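How a Block Puzzle Fits Together

A block puzzle is a set of shapes that go together in a certain way. Some puzzles are flat, like a jigsaw. Others stand up from a base. This page is about the second kind: puzzles with a box-shaped base and separate blocks that stand in it or sit across it.

The base

The base is the part that stays still. It has openings in its top. An opening that is long and narrow is called a slot. An opening that is shallow is called a recess. Both do the same job, which is to stop a block from sliding sideways.

An opening must be slightly larger than the block that goes in it. The extra space is called clearance. If there is no clearance, the block jams. If there is too much, the block leans. To feel clearance for yourself, put a pencil in a pencil sharpener and wiggle it gently. The small movement you feel is the clearance.

The blocks

The simplest block is a straight one. It looks the same after half a turn, so there are several correct ways to put it in. A block with corners and steps in it is harder. It may look like one letter from the front and a different letter from the side, and you have to turn it in your mind before you lower it.

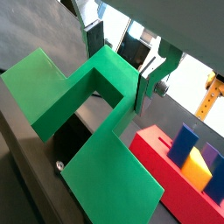

Mirjam Bühler writes that her class at Idalbridge found the stepped shapes much harder than the straight ones, and that drawing each block from three sides on squared paper helped them most. Drawing is a good method. Engineers use it too. The three drawings are called the front view, the side view and the top view.

Color and shape

Color is useful for sorting, but it does not tell you how a block fits. Shape does. A yellow block and a purple block of the same size and shape will go into the same opening. When you are stuck, try to ignore the colors and look only at edges and corners.

Some blocks also touch each other. One block may rest against another, or pass through a gap in it. Then the order matters. A block that goes underneath must be placed first.
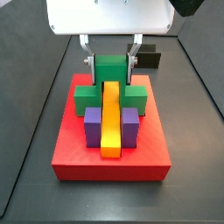 What should you do if a block will not go in?
Lift it straight up, turn it a quarter turn, and lower it again. After four quarter turns it is back where it started. If it still does not fit, turn it over or try a different opening. Do not push hard, as this can damage the edges.

Arches

An arch is a shape with two legs and a bar across the top. The space under the bar is the opening of the arch. A long, straight block can pass through it, in the way a road passes under a bridge. Both legs of an arch must come down at the same time. If one leg lands first, the arch tilts and the other leg misses its place.
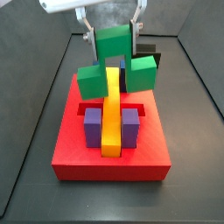 The same rule applies to a table. If you set one down on two legs, it tips until the others reach the floor. Hold an arch level, check where each leg will land, and lower it slowly.

Words to remember

Base: the part that stays still.
Slot: a long, narrow opening.
Recess: a shallow opening.
Clearance: the small space around a block in its opening.

13 shares | 2 comments

Amado Sarmiento
We tried the pencil sharpener test. My daughter now says "clearance" about every drawer in the kitchen.

Elfriede Oberholzer
Could you add a page on drawing the three views? My group is ready for it.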